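# Small Rooms, Shared Tables: notes for week 2

Joar Haugen, Home and Interiors evening course, room 35 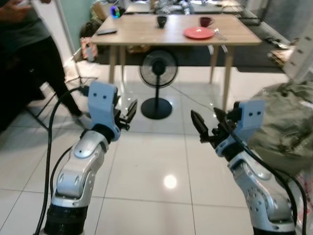 ## What we're doing this week

Okay, so last time we got stuck on storage and never reached tables, which is my fault, I talk too much about hooks. This week is all tables! Specifically the one table in a room that ends up doing everything: breakfast, mail, homework, the remote, somebody's coffee from this morning.

Keep the picture next to you while you read. I like this table a lot. It's light wood, the legs are slender and they taper, so you can see plenty of floor between them, and in a small room that buys you a surprising amount of air. Compare it with the big square-legged thing I grew up with (you could lose a cat under there).

## The setting for one

A cup, a mug, a plate, a fork. I want you to look at where the fork is. It's on the right of the plate, and if you've had Perrine Leclerc for the table service module you're already reaching for your red pen, because she'll want it on the left. For a formal place setting she's correct. For a snack at home, I put it wherever my hand is going to be, and so do most people I know.

Color is the other thing. The plate is salmon pink, the mug behind it is dark red, and those two get along nicely on pale wood. The black cup is the quiet one. When you do your own setting for the assignment, try two related colors and one plain dark piece before you go out and buy a matching set.

## The remote question

We had a long argument over this in January and I still enjoy it. Does the remote live on the eating table? Gunvor Forsberg said never, put it in a tray by the sofa. Ronja Holmgren said that's fine if you own a sofa. My own view is that the far end of the table is okay, as long as you can lay a place without moving it. Down at the left end, like this one, passes my test.

## Under the table

People forget this is a zone. The pedestal fan is standing right under there, and I have mixed feelings:

- it's floor space you weren't walking on
- its round base needs room, and so do your feet
- a cord that trails out across tile is something to trip on, so run yours along a wall or a table leg
- glossy white tile shows every crumb, so whatever you park down there has to be easy to lift out when you sweep

Then there's the cardboard over on the right. I have a pile just like it at home, so no lectures from me, but flatten yours and give it a date to leave by.

## Your assignment

Pick one table you use every day. Don't tidy it first, please!

1. Draw the top from above, with everything on it where it is now.
2. Mark what belongs to eating and what doesn't.
3. Draw it again with one full place setting laid, moving as little as you can.
4. Add whatever is stored underneath, cords included.
5. Write me 8 lines on what you moved and where it went.

Pencil is fine. Hand it in on 3rd September, or leave it in Roald Åberg's tray if you can't make class. Next up is chairs, so bring a tape measure and wear something you can crouch in.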